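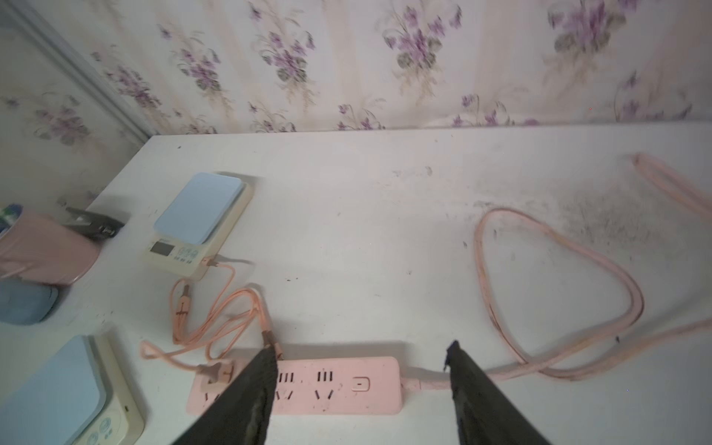

桌上的线先理一理，再教机械臂干活

Agbeko 手把手教机械臂小窍门 · 家务与工作台篇
更新于 2022年9月17日

我们家教机械臂做家务教了好一阵子了，有时候是关掉力矩，直接握着它的手腕带着走一遍，有时候是坐在旁边用遥控手柄一点一点挪。两种法子各有各的脾气，后面慢慢说。先说桌面，我每次写这类东西都忍不住从桌面说起，写着写着就说远了，您多担待。

插线板是个特别好的练习对象。家家都有，不怕碰，该夹的、该按的、该让开的地方全凑在一块儿了。像图里那条浅粉色的，左头插着一个插头，右头有个圆角的开关，两根黑色的夹指一左一右悬在上面，中间正好空出一段看得见插孔的地方。可您再看看周围：右边那根粗粗的粉色电源线绕了一大圈，插线板和电子秤之间还盘着一根细的编织充电线。人手伸过去，小指头一拨就过去了，自己都没察觉。机械臂可不会拨，您示范的时候怎么绕，它学的就是怎么绕。

所以我的习惯是，教之前先想清楚：这些线要不要留在桌上？

线要不要收

刚开始教，收。粗线顺着桌子后沿摆，细线绕成小圈，用扎带松松地捆一下，放到夹指走不到的地方。头几十遍示范要的是动作干净，夹指从哪儿下来、停在多高、从哪边离开，都跟着一个路数来，学出来的动作才不会哆嗦。

等它能稳稳地做下来了，再把线一点一点放回去。今天放一根细的，过两天放粗的，再过两天让线圈的位置挪一挪。家里过日子，桌子哪有天天光溜溜的呢！如果从头到尾只在干净桌子上教，将来它碰见一个线圈，多半要愣在那儿，或者直接拖着线跑，把旁边的杯子也带倒了。

断电练习

这一条请一定照做。练插拔、练按开关，插线板的总插头要从墙上拔下来，放在您看得见的地方。金属夹指尤其要小心。就算夹指外面包了软垫，软垫用久了边上会起毛、会缺口，里头的骨架露没露出来，光靠眼睛远远看是看不准的，断了电用手摸一圈最踏实。

软垫起毛了换不换，得看抓什么。按开关、推东西，毛一点不碍事；要捏插头这种又扁又滑的小壳子，还是换新的好，不然示范的时候您会不自觉地多夹一点力，机械臂也就跟着学会了使蛮劲。

握着手腕教的时候

手放在夹爪后面那一节，别握夹指。握夹指最顺手，我知道，我自己也老犯，可手一挡，腕上的小相机就只看见您的手背了。录完回放一看，满屏都是手，那一段基本白录。

动作比平时慢一半。到了插线板上方先停一停，心里数2个数，再往下走。这个停顿很要紧，它给后面的动作留了一个明明白白的起点。往上抬也一样，先直直地抬起来，离开插线板了再往旁边走，别图快斜着抽，斜着抽最容易勾线。

还有呼吸。听着好笑是吧？可人一憋气手就发紧，发紧就抖。我现在示范之前都先喝口水，肩膀放下来，再伸手。

用遥控手柄教的时候

手柄教最怕看不清深浅。从腕上的画面看，夹指尖好像已经搭在插线板上了，其实可能还悬着一点点。有个土办法：看影子。侧面放一盏台灯，夹指的影子会落在插线板上，指尖和影子越靠越近，碰上了，也就到底了。灯别放正上方，正上方的影子全藏在夹指底下，看不着。

灯的位置定下来以后，用铅笔在桌腿边上画个记号。我有一回收拾屋子把灯挪了半尺，后面录的那些跟前面的明暗对不上，只好另外存成一组。

手柄的灵敏度，大范围移动时调高，靠近目标时调低。Matow 手柄侧面有个拨轮，边走边拨就行；要是您的手柄没有，就在菜单里存两档，来回切。

桌面脏不脏

白桌子最显脏，黑点子、灰印子，一块一块的。我的做法是开工前用干布抹一遍，抹不掉的就随它去。硬要擦得雪白，过两天又花了，反倒让机械臂以为桌子只有一种长相。

碎屑倒是要扫。细小的硬渣粘在软垫上，夹东西会打滑，您在画面里还找不出原因，能找一下午。

旁边的东西怎么摆

电子秤、杯子、夹子这些，教插线板的时候用不着，可我一般会留一两样在桌上当背景。秤要离插线板远一点，夹指误按到按钮倒没什么，怕的是压坏秤盘底下的传感器。轻的杯子往里装点东西，压住分量，碰一下不至于倒。带尖带口的工具，像金属夹子什么的，放到夹指走不到的那头去。

软的东西是个例外，软垫子、小靠枕一类，最好拿开。夹指碰到硬东西会有一个明显的顶住的感觉，碰到软的没有，您在手柄上也觉不出来，等发现时已经带着它走出去老远了。

录多少遍才够

这个问题问的人最多。我自己在 Dultport 的工作台上，单单“按开关”这一个动作就攒了2,766遍，挑过以后留下2,000遍，剩下的有的是手挡了镜头，有的是勾了线，有的纯粹是我走神。插拔插头要难得多，我给自己定的数是4,000遍，眼下还差着呢，打算11月里接着录。

您要是只想让它学会一件小事，用不着跟这个数较劲。先录一小批，让它试试，看它在哪儿犯难，就专门补那一段。比方说它总是停得太偏右，老去碰电线出口那头，那就多录几遍从左边下来的。补着补着，手上也就有数了。

失手的要不要留

勾了线又自己慢慢退回来的，留着，单独放一个夹子，写上“退回”。机械臂往后碰上同样的麻烦，正用得着这一手。勾了线一把扯开的，删掉，千万别心软。

我用 Cinedau 存录像，文件名就写“日期、动作、线收没收、谁教的”，简简单单四样。以前写得可花哨了，什么心情都往里写，过了半个月自己一个都看不懂。

收工

先让机械臂退到休息的位置，再断它的电，顺序反了手臂会往下一沉，正好砸在桌上。充电线的接头别让它露着搁在桌面上，容易进灰，拿个小布袋套一套。粗的电源线松松地盘大圈，不要对折了硬压，压久了里面容易断。

夹指软垫用拧干的湿布擦，晾透了再用。急着用也别拿吹风机的热风去吹，胶会软。我吹过一次，第二天软垫歪在一边，又重新粘了一回。

下一篇：教机械臂叠抹布，先从对折开始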